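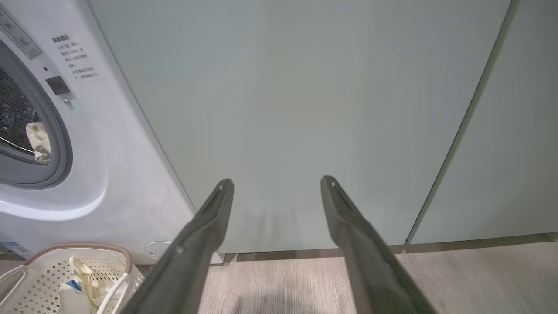

Laundry Room Gripper Tips: What Worked for Me

I've been swapping fingers on my arm for a while now, and the laundry corner is where I do nearly all my testing. Cloth, plastic bottles, a door with a latch, a basket with holes in it – if a gripper can cope with that lot, it'll cope with my kitchen! These are my notes so far, in no special order.

Long fingers first. I bought the Plutis set for reach, and reach you certainly get. They go into a front-loader drum and come back out with a sock, no elbow gymnastics needed. The price you pay is flex. Squeeze hard on a full detergent bottle and the tips splay (mine did it at every force setting over half). The Kohlhase pair is shorter and much stiffer, so I keep it for bottles and jars and leave the drum to the long ones.

Flat tips are lovely for fabric. Go in half open, press lightly into the pile, then close slowly. If you close fast you pinch air. A cotton bag is the best practice piece I've found, much easier than a T-shirt, and it folds over itself in a way that gives the tips something to bite.

Check your screws! I do mine every 700 cycles with a dab of removable threadlocker. Blue, please, and only a dab.

Baskets: pick up by the rim and forget the little holes. I spent a whole evening trying to hook a fingertip through a perforated side and all I got was a scratched basket. Keep the load light too, no full bottles in there until you know what your wrist joint can hold.

Wrist camera or overhead? I've tried both, and for the washer I'm sticking with the wrist. The overhead one can't see into the drum at all. Lock the exposure before you start, though, or a shiny white machine will fool the auto setting and the inside of the drum goes to mush. A cheap clip-on lamp off to one side helped more than the new lens did.

Cabinet doors next to the washer deserve some respect. I set a keep-out zone 3 inches deep in the Kovwood controller and haven't dinged the paint again. The old controller had no zones, and I've got the touch-up pot to prove it.

Next up is the latch. I want to try rubber caps on the Plutis tips in August and see if they push better than bare ones.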